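Workshop > Notebooks > Soft furnishings > Bed room, April

Tuesday, April, afternoon

Bed room, low light. Carrying on with the duvet cover work from last week. Question is still how much the filling wanders inside the cover and whether the corner ties are worth the sewing time. Meirion in with me until four, Aslak upstairs on the cushion pads.

Cover turned inside out, hands in the far corners, shaken down over the duvet, buttoned, thrown on the bed. No smoothing before the first look.
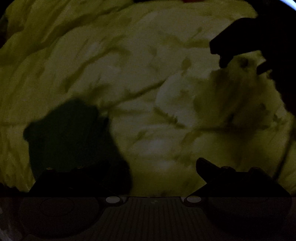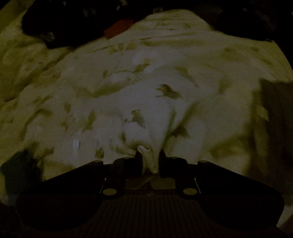 Lumps and creases

Puffs and hollows all over, as expected with no smoothing. The creases are long and soft. I wouldn't call any of them a pressed-in crease, and a proper shake ought to take most of them out. In the second picture the leaf and sprig print is distorted by the folds. Worth remembering when we judge a print: the same cover looks much busier rumpled than it does pulled flat, and Leif has turned down patterns before now on the strength of a rumpled sample.

The pinch in the second picture shows how the cover gathers. A small fold taken up near the middle sets creases going outwards from it. Did the same by hand afterwards in other spots. Near a tied corner the cover and filling come up together. Away from the ties you get the cover first and then have to feel about for the filling.

Ties

Tried 2 ties (far corners only), then all four corners, then added a pair halfway down the long sides, so 6 in all. Shook the duvet 9 times between looks, same person shaking each time (Meirion, whose arms are longer than mine).

2 ties: bottom end slides. One corner of the cover was empty by the end and the filling had doubled over on itself.
Four ties: corners stay put. Middle still sags to one side but it can be patted back on the bed.
6 ties: no better than four that I could see, and a nuisance to do up. The side ties are hard to reach with the cover half on. Meirion gave up on one and I found it undone later.

Four, then. I'll tell Alaric, who wanted six on the Nesine covers.

Tape for the ties: the Berisha cotton tape holds a bow well. The Drurska one is smoother and slipped 3 times out of the run. Have put the Drurska reel back on the top shelf — please don't use it for ties, it's fine for edging.

Buttons

Opening is too narrow. Getting the duvet in was all right, getting it out again meant undoing every button. Would move the end buttons in by a hand's width on each side and see. Eilif thinks poppers. I don't like poppers in the wash but will do one cover each way so we can stop arguing about it.

Still to do

Wash both covers on the ordinary cycle and repeat with four ties.
Iron one and leave one unironed, then look again in daylight. Colours are no use to anyone in this light, so ignore any remarks of mine about shade from today.
Ask Zendano if the wider cloth is back in. The join down the side catches on the filling when you turn the cover.
Mend the pillowcase with the split hem.
Bed to be left made up for Aslak in the morning.

Recent entries
Cushion pads, second filling
Hemming the long curtains
Pillowcase flaps: deep or shallow
Tape and ribbon stock
Wash notes, March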